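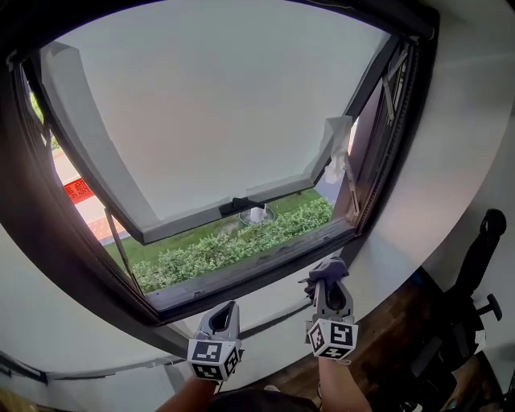 How an Awning Window Works

An awning window is a window with its hinges at the top. When it is opened, the bottom moves outward and upward, and the glass or panel leans over the gap like a small roof. Shops sometimes have a cloth cover of the same shape over the door. That cover is called an awning, and the window is named after it.

The main parts

The frame is fixed to the wall and does not move. The sash is the part that swings. The sill is the flat ledge at the bottom of the frame. Dust settles on a sill because it is level, so it needs wiping more often than the sash does.

The handle is on the lower edge of the sash, as far as possible from the hinges. A push far from a hinge turns the sash with less force than a push close to it. You can test this on any door. Push it near the handle, then push it near the hinges, and compare.

What holds it open

A sash is heavy and gravity pulls it down. Metal arms at the sides connect it to the frame. One common kind is the friction hinge. Friction is the force that resists two surfaces sliding past each other. Inside a friction hinge, a small block grips a metal track tightly enough to carry the weight of the sash, but loosely enough for a person to move it. A stay is a thin arm that keeps the sash from swinging too far.

If the grip becomes weak, the sash starts to drop by itself. An adult can often correct this by turning a small screw on the block.

Rain and air

Light rain lands on the sloping sash and runs off the outer edge, away from the room. Air still passes through the gap underneath. Strong wind can blow rain in from below - in that case the window should be closed.

Warm air is lighter than cool air and rises. A window placed high on a wall lets warm air out. A low one is better for letting cool air in, especially if there is grass or shrubs outside, as plants and soil are usually cooler than paving on a sunny day.

Safety

Keep fingers away from the arms, which close like scissors. Do not lean on the sill or climb on a chair to reach the handle. Chairs with wheels can roll.

Words to know

Sash: the moving part of a window.
Sill: the ledge at the bottom.
Stay: an arm that limits how far a window opens.
Friction: the force that resists sliding.

Text by Shu-fen Kong. Checked by Thịnh Tô, August 19, 2023.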